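How to budget for hand-held grippers before you order any

This page is for anyone who has been asked to put a price on a small set of hand-held grippers for recording everyday tasks at desks and worktops. 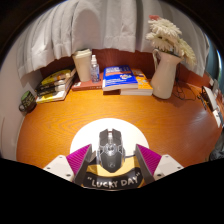

Start with the tasks and leave the catalogue until later. Write down what people will be picking up, where they will be doing it, and how many recordings you want by the end. At Rimik we planned for 2,000 recordings over one spring, with 25 different household and office objects. Those two figures decided nearly everything else in the budget.

Step 1: Work out how many units you need

Take the number of people who will record at the same time and add one spare. We had one person recording and bought 2 grippers. Hauwa Ugwu had asked for a third, but the money went on finger pads and storage instead, and we did not miss it.

If your recording sites are in different towns, each site needs its own spare. Posting a unit back and forth costs you working days as well as postage.

Step 2: List the parts that wear out

The quote you get from a supplier will usually cover the body, the fingers and the mounts. Ask for separate prices on these:

Finger pads, sold in pairs
Finger mounts, left and right
Screws of the correct length
Camera mount and lens cover
Cables and memory cards

Pads are the one to watch. Ours came from Dogar and we went through them faster than planned on anything with a rough or sharp edge. Smooth plastic items were much kinder to them. Order enough pads for the whole project at the start, because a later batch may be a slightly different shade or firmness and you will then have two sets of recordings that don't quite match.

Check whether the screws are a standard size. Waldemar Kubiak found that a packet from the local hardware shop did the same job as the supplier's own, at a fraction of the price.

Step 3: Check the opening width

Measure the widest object on your list and compare it with the gripper's full opening. Allow a bit extra on both sides, as people don't line things up perfectly when they are working at normal speed. We had to drop a large storage jar from our list after paying for it.

Step 4: Budget for the place as well as the tool

Recording in people's own rooms costs less than fitting out a studio, and you get real desks with real things on them. It does bring its own costs:

A payment to the householder
Travel
A spare lamp for dull afternoons
Insurance for breakages

Phone your insurer before you fill in this line. Ours wanted a separate form for each address, and Omolara Uzor spent most of January on it.

Step 5: Put a figure on people's time

This was the largest line in our budget and the one we got most wrong. A recording that lasts under a minute still needs the desk reset, the clip checked and the file named. Time one person doing 25 recordings in a row, including the resets, and use that to work out the total. Add paid breaks - holding a gripper up all morning is tiring on the wrist.

We also paid for a second person to go through the clips. In our first batch 91 had to be done again, mostly for dim light.

Step 6: Get two quotes and ask the same questions

We asked Jadodell and Brustard for prices. The cheaper quote left out delivery and calibration, and once those were added the gap was roughly the cost of a box of pads. Ask each supplier:

How long is delivery for spare parts?
Is calibration included, and how often is it needed?
Can we buy one finger without the other?
Who pays the return postage on a faulty unit?

Get the answers in writing and keep them with the order.

Step 7: Leave some money unspent

Hold part of the budget back until the first week of recording is over. Aminu Iyamu and Ekaette Wike used ours for a second set of memory cards and a hard case with foam inserts. Neither had been on the original list.

The blank version of our costing sheet has one row for each step on this page. Fill in the quantities first and the prices last.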